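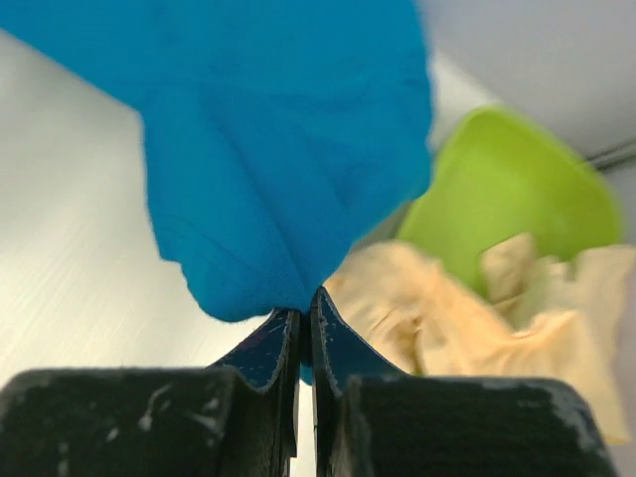 Retirement came early for Obed Zakaria. The midfielder left professional football at 31 with two damaged knees, a house he could not afford to heat and no pension to speak of. His last contract, with Kiddale, had paid well. Most of it had gone on loans to relatives and a restaurant that closed within a year.

He now advises younger players through Pollis, a money guidance service for athletes in the lower divisions. The service was founded by Sena Essien, a former club accountant, and has so far seen 632 players. Each is asked to keep a record of spending for one full season before any investment is discussed.

"A player of twenty believes the wage will continue," Essien says. "We ask him to write down what he would live on if it stopped in December."
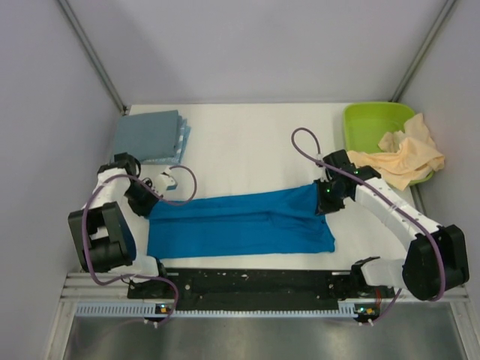 How much should a young player set aside?

Pollis recommends a third of take-home pay, held in an account that requires notice before withdrawal. A player who cannot manage that is advised to begin with £200 a month and to raise the sum with each new contract.

Peter Šimko, a goalkeeper, began at that level and now saves £800. Zakaria reviews his accounts with him twice a year.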